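Workshop Notes > Guides > Tiled Table Tops > Part 3

Part 3: Grouting and sealing your tiled table

Filed under: Tables and worktops, Tiling, Slow weekend jobs

Right, so your tiles are stuck down and you've left them overnight as I nagged you to in Part 2. This is the bit I enjoy most, and also the bit where I ruined my first table, so please read the whole section before you open the grout. I use Fovari fine grout for everything indoors and the numbers below are for that. If you've bought something else, go by the bag.

What you need on the bench

A rubber float, two buckets, a big sponge (the sort with rounded corners), an old toothbrush, masking tape, a dust mask, gloves and a roll of kitchen paper. You'll also want the sealer, but leave that in the cupboard for now or you'll only knock it over.

Before you mix

1. Run a fingernail along a few joints. If you feel lumps of adhesive sitting level with the tile, scrape them out with a blunt knife. Grout won't cover them and they show through as shiny spots.

2. Hoover the whole top, then wipe it with a barely damp cloth and let it dry.

3. Tape off any wood or painted edging. I skipped this once on a white border and spent an evening picking grey out of the grain with a cocktail stick.

4. If your tiles are unglazed, brush on one thin coat of sealer first and give it two hours (yes, I know I just told you to put it away – sorry!). Glazed ones don't need it.

Mixing

5. Pour 167 ml of cold water into the bucket and add the powder to the water, a bit at a time. One 500 g tub does a small coffee table. For a long dining table I make three small batches and never one big one.

6. Stir slowly until it's like thick yoghurt, then walk away for five minutes and stir again. It always looks too stiff when you come back. Don't add water, just stir.

Caution: wear the mask while you're pouring. The powder is horribly fine and it gets up your nose before you notice. Grout is also rough on skin, so gloves on from here to the end.

Spreading

7. Scoop a fist-sized lump onto one corner and push it across the tiles with the float held at a slant. On square tiles set straight, go diagonally. On diamond patterns I work in line with the long side of the table, which crosses the joints at an angle and doesn't drag the grout back out.

8. Do one panel at a time. If your table has a plain strip down the middle like mine, treat each side as its own job, with its own batch and its own clean water.

9. Scrape off the extra with the edge of the float and drop it back in the bucket. 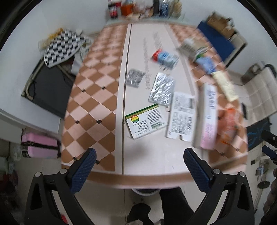 10. Wait twenty minutes, or until the grout in the joints doesn't dent when you press it gently. In a cold shed it can take twice as long. I did my last table in August with the doors open and it was ready almost before I'd rinsed the float.

11. Wring the sponge out until it stops dripping and wipe in small circles. Rinse it after every couple of passes. You'll be sick of rinsing. Keep going.

12. Use the toothbrush along raised edges and in corners, where the grout likes to sit in a little ramp.

Note: a cloudy film the next morning is normal. Buff it with a dry cloth. If it won't shift, a weak mix of white vinegar is fine on glazed ceramic, but keep it well away from marble or any natural stone.

Sealing

13. Leave the grout for three full days. I've tried two and got dark patches that never went.

14. Brush Zorninus clear sealer along the joints with a small artist's brush. Wipe any splashes off the tile faces within ten minutes, or they go tacky and collect every crumb in the house.

15. Second coat after four hours, then nothing on the table until the next day. No mugs, no post, no cat.

Caution: open a window for this part and keep the sealer away from the hob or any heater.

If it goes wrong

Hairline cracks nearly always mean too much water in the mix. Rake out the cracked bit to half its depth and go over it with a fresh batch. If the same joint cracks again, the board underneath is flexing – go back to Part 1 and look at the bracing before you waste any more grout.

Related guides
Part 1: Bracing and levelling an old table
Part 2: Laying out and sticking your tiles
Part 4: Edging strips and touching up paint
Cutting small tiles without a wet saw
Getting candle wax out of grout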